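Two cuts of Undamano

I have now watched Undamano in both available versions, the theatrical one and the longer television one, and the differences are bigger than the running times suggest. Some notes follow, mostly for people deciding which to track down. There are spoilers for the middle of the film but not the end.

The story is the same in both. A surveyor named Chala is sent to a river town to measure land for a dam, rents a room above a bakery, and slowly stops filing his reports. The theatrical cut opens with him already in the room. The television cut opens with the train ride, which runs long and has almost no dialogue. I had only known the short version, so the train was new to me, and it changes how the landlady's first question plays. In the short cut she seems rude. In the long cut we have already heard him give a false answer to the same question from another passenger.

The second large change is the sound. The theatrical cut has music under the office scenes, a repeated piano figure that I found tiring by the third use. The television cut drops it and leaves the typewriters. Kenji Strickland wrote to me after my post on Fasley to say that the piano was added late, at the distributor's request. I have not been able to confirm this in print. The credits on the two versions list different sound editors, which fits his account but does not prove it.

Third, the bridge scene. The theatrical cut shows it once, from the far bank. The television cut shows it 2 times, the second time from Chala's side, and the dialogue does not match. He says "Monday" in one and nothing at all in the other. I assumed an error until I compared the subtitles, which keep the difference.

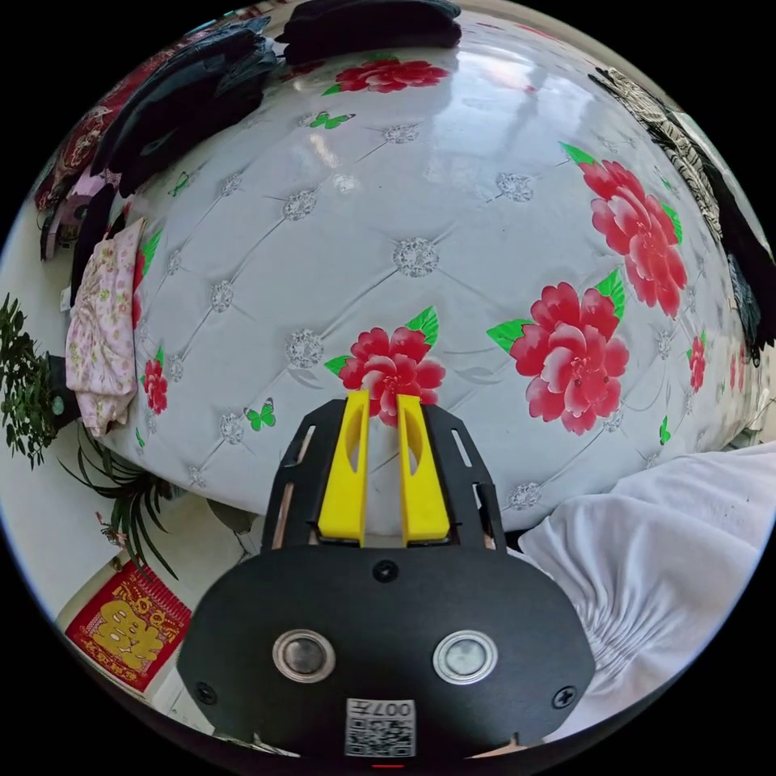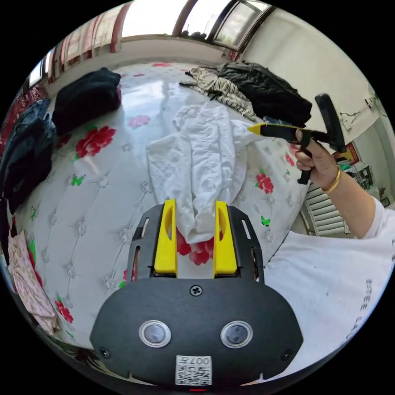
The picture quality is better on the theatrical disc. The television version comes from a tape source, with soft edges and weak blacks, and the night scenes lose most of the detail in the bakery. The subtitles are also burned in. Fraser Pringle's liner essay comes only with the theatrical disc and covers the production history well, though it says little about the longer cut.

My preference is the television version, despite the transfer. Anyone new to the film should start there and use the theatrical cut for the night scenes. Next up is Nodari, which I have only in one version, so that post will be shorter.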